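Demonstration collection (robot learning)

Demonstration collection is the process of recording a robot performing a task under human control so that the recordings can be used to train a control policy. It is the usual source of data for imitation learning, in which a model learns to map sensor readings to motor commands by copying recorded behaviour. The individual recordings are called demonstrations or episodes. A set of episodes sharing a robot, a task definition and a recording format is called a dataset, and the activity of producing one is sometimes called a collection campaign.

The term is generally restricted to physical robots. Episodes produced in a physics simulator are described as synthetic or simulated demonstrations and are treated separately, although the two may be mixed during training.

Methods of control

Demonstrations are obtained in several ways. In kinesthetic teaching, the operator holds the arm and moves it by hand while the joint encoders are read. The method needs little equipment but places the operator's hands and body in view of the cameras, and it is awkward when two arms must be moved at once. In leader-follower teleoperation, the operator moves a smaller or identical set of arms, and the joint angles are copied to the working robot. In headset or controller teleoperation, the positions of the operator's hands are tracked and converted to joint targets by an inverse kinematics solver. A fourth approach dispenses with the robot during recording and uses a hand-held gripper fitted with sensors, the motion being retargeted to an arm afterwards.

Leader-follower systems tend to give smooth joint trajectories. Their principal disadvantage is that contact forces are not felt by the operator unless the leader arms are motorized. Operators of unmotorized systems learn to judge grip from the deformation of the object, and soft items are for this reason often introduced early in training.

Bimanual tasks

A bimanual task is one in which both arms are needed for at least part of the episode. Common categories include handover, in which an object passes from one gripper to the other; joint lifting, in which both grippers hold the same object; and stabilized manipulation, in which one arm fixes an object while the other acts on it. 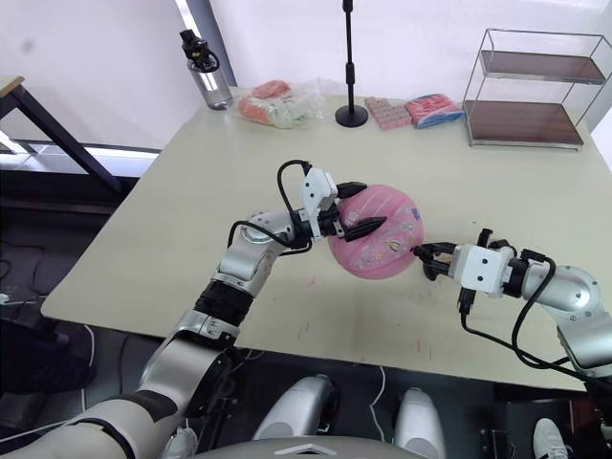
Joint lifting is sensitive to timing. If one arm closes before the other has reached the surface, a light object is displaced and the second grasp must be corrected. Such corrections are normally kept in the dataset, as a policy trained only on clean episodes has no record of how to return from a poor state. Practice differs on how many should be kept. The Jurkden protocol, a written procedure for two-arm tabletop recording, asks that an episode be retained if the operator recovers within 8 seconds and discarded otherwise. Critics of the rule have noted that it rewards fast operators and removes slow recoveries that may be equally instructive.

Compliant objects present a further difficulty. The pose of a rigid block can be described with six numbers, whereas a cushion, a pouch or a coil of cable has no comparably short description. Labelling the state of such objects by hand is rarely attempted. Policies for them are usually trained directly from images and joint readings.

Sensors and viewpoints

A typical two-arm station records from three cameras: one at the head of the robot or above the table, and one at each wrist. The head camera shows the relationship between the arms and the whole work surface. The wrist cameras show the fingers and whatever lies directly beyond them, and continue to give a usable view when an arm blocks the head camera. Wrist images are more prone to motion blur, and the exposure is commonly fixed before a session so that a window or a pale wall does not cause the brightness to shift during an episode.

In addition to images, the recorder stores joint positions, gripper opening, commanded targets and, where available, motor current or joint torque. All streams must be aligned in time. Cameras running at 60 frames per second are often paired with a faster control loop, and the alignment is carried out by nearest timestamp or by interpolation of the joint data. A constant offset between a camera and the joint stream is one of the more common faults in published datasets. It is difficult to see on playback and may degrade the trained policy considerably.

Scene variation

A policy trained on a single arrangement of objects tends to fail when the arrangement changes. Collection plans therefore specify variation in the starting position of the target object, in its colour and shape, and in the unrelated items, termed distractors, that share the table. Distractors are ordinary goods such as bottles, packaged food, boxes and stands. Some plans move them between every episode, others between blocks of episodes.

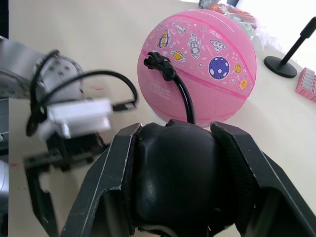

Objects joined by a cord or cable are treated as a separate class in several task lists. Moving one part exerts a pull on the other, and the operator must anticipate where the free part will roll or swing. Task lists may also pair a plain object with a printed one. Printed surfaces supply visual features that help a model estimate rotation, while a plain dark surface gives few, particularly against dark gripper fingers. The guidelines prepared at Zatadham recommend that low-contrast pairings of this type make up part of every dataset and be tagged so that their error rates can be reported separately.

Session organization

Sessions are divided into blocks, each covering one task instruction. The operator returns the arms to a home pose, the table is reset, recording is started with a pedal or key, and the episode is ended when the goal condition is met or the attempt is abandoned. Reset time frequently exceeds recording time. In one campaign described by Jhonatan Ticona, 379 episodes were recorded on a two-arm station over a period in April, and resets took up 75 per cent of the operators' working hours. Ticona proposed that resets themselves be recorded under teleoperation, the reverse of each task being logged as a second task. The method has since been referred to as paired collection.

Operator fatigue affects the data. Late episodes in a long block tend to show shorter pauses before contact and a greater number of failed grasps. Rotating operators between blocks reduces the effect but introduces differences in style, as two people will seldom approach the same object from the same side. Whether mixed styles help or harm a policy depends on the model class. Methods that predict a single average action perform poorly when the demonstrations contain several distinct strategies; those that model a distribution over actions are less affected.

Annotation and review

After recording, each episode is given a task description, a success flag and, in some datasets, time boundaries for sub-tasks such as approach, grasp, lift and release. Reviewers watch the head and wrist streams side by side. The Cabrera scheme uses a three-level flag (success, recovered success, failure), while the Dokau format stores a binary flag together with free-text comments. Converting from the first to the second is straightforward, but the reverse requires the comments to be read.

Images may include parts of the room, bystanders' clothing and product labels. Datasets intended for public release are normally checked for faces and personal documents prior to distribution.

See also

Imitation learning
Teleoperation
Dexterous manipulation
Inverse kinematics
Dataset annotation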